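Munden – quadro de turnos e chamadas para agências de trabalho temporário

Referência: MND-17
Fabricante: Bilter
Categoria: Recrutamento e colocação > Gestão de turnos
Disponibilidade: em stock

O Munden é um terminal de parede que mostra, a quem chega à agência às seis da manhã, para onde vai trabalhar, com quem fala à chegada e a que horas sai a carrinha. Durante décadas, esta informação foi transmitida por uma folha colada com fita-cola ao vidro da porta, corrigida a esferográfica e levada pelo vento à segunda rajada. Temos respeito pela folha. Vendemos o Munden a quem já a apanhou do passeio vezes suficientes.

O equipamento liga-se à rede da agência e vai buscar as colocações do dia ao programa de gestão. Se o cliente cancela três operadores de armazém às 5h40 (e cancela, é quase uma tradição do setor), o quadro atualiza-se e os três nomes passam para a lista de reserva. O coordenador continua a ter de telefonar a pedir desculpa. Essa função foi estudada e abandonada.

O que faz

Mostra até 50 colocações por ecrã, ordenadas por hora de partida, por cliente ou por apelido. Aceita o registo de presença por código de seis algarismos ou por cartão. Envia mensagem a quem está na reserva quando abre uma vaga, começando por quem respondeu mais depressa da última vez, critério que pode ser alterado nas definições e que gera discussões em qualquer versão. Guarda o histórico de cada trabalhador, incluindo formações com prazo de validade, e avisa quando uma delas está a caducar.

Emite ainda, no fim da semana, a folha de horas por cliente. O formato é o que a maioria dos departamentos de contabilidade pede. Os restantes pedem um formato próprio, inventado por alguém que já saiu da empresa, e para esses existe exportação em CSV.

O que não faz

Não faz entrevistas, não avalia candidatos e não adivinha quem vai faltar à terça-feira. Recebemos este último pedido com regularidade. Também não substitui o contrato de trabalho: um nome no quadro é um nome no quadro, e a papelada continua a ter de estar assinada antes de alguém subir para a carrinha.

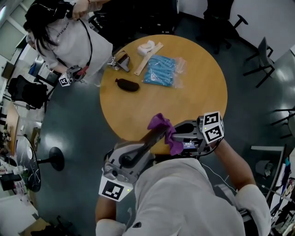 Instalação

O suporte de parede vem na caixa, com quatro parafusos e as buchas correspondentes. A altura recomendada para o centro do ecrã é de um metro e meio. Convém evitar a parede em frente à janela virada a nascente, onde o quadro fica ilegível exatamente durante a hora em que é preciso. A configuração inicial demora uma manhã quando os dados dos clientes estão em ordem. Quando não estão, demora o tempo de os pôr em ordem, e preferimos não escrever aqui um número.

A importação de fichas aceita até 1000 trabalhadores de cada vez. Fichas duplicadas são assinaladas e ficam à espera de decisão humana. A agência Vasylenko, que usa o Munden desde março, encontrou na primeira importação 188 pessoas repetidas, uma delas sob quatro grafias diferentes do mesmo apelido. «Pensávamos que tínhamos uma bolsa de candidatos enorme», escreveu-nos Zoriana Kostiuk, responsável de operações. «Tínhamos uma bolsa normal e alguma dificuldade com a ortografia.»

Características técnicas

Ecrã: mate, antirreflexo, orientação vertical ou horizontal
Ligação: Ethernet ou Wi-Fi
Leitor de cartões: incluído
Teclado numérico: incluído, teclas substituíveis (o 1 gasta-se primeiro)
Peso: cerca de 17 kg com suporte
Idiomas do ecrã: português, inglês, espanhol, ucraniano, francês
Autonomia sem corrente: a suficiente para imprimir a lista e regressar, por um dia, à fita-cola

Conteúdo da caixa

Terminal Munden
Suporte de parede e ferragens
Cabo de alimentação e cabo de rede
50 cartões de presença em branco
Guia de instalação, que ninguém é obrigado a ler mas que responde à maior parte das chamadas que recebemos

Acessórios compatíveis

Impressora de talões Hovgate, para agências cujos trabalhadores preferem levar a morada do cliente em papel
Conjunto adicional de cartões de presença
Suporte de chão com rodas, com travão

Opiniões de clientes

Petro Sirko – 5 estrelas
Instalado na sala de espera, funciona sem problemas. O pessoal da limpeza industrial aprendeu o código em dois dias. Os coordenadores levaram mais tempo.

Orysia Boiko – 4 estrelas
Muito útil nos picos de campanha. Tirei uma estrela porque o som de nova vaga se parece demasiado com o do nosso micro-ondas. Dá para mudar, mas está escondido no terceiro menu.

Vsevolod Nazarenko – 3 estrelas
O aparelho é bom. Esperava que acabasse com os telefonemas das cinco da manhã e agora recebo mensagens às cinco da manhã.

Garantia e assistência

Dois anos de garantia para o terminal e um ano para o leitor de cartões. A assistência telefónica abre às 5h30, em dias úteis. Para agências com mais de um balcão, peça proposta a Khrystyna Polishchuk através do formulário de contacto, indicando o número de balcões e o programa de gestão que utiliza.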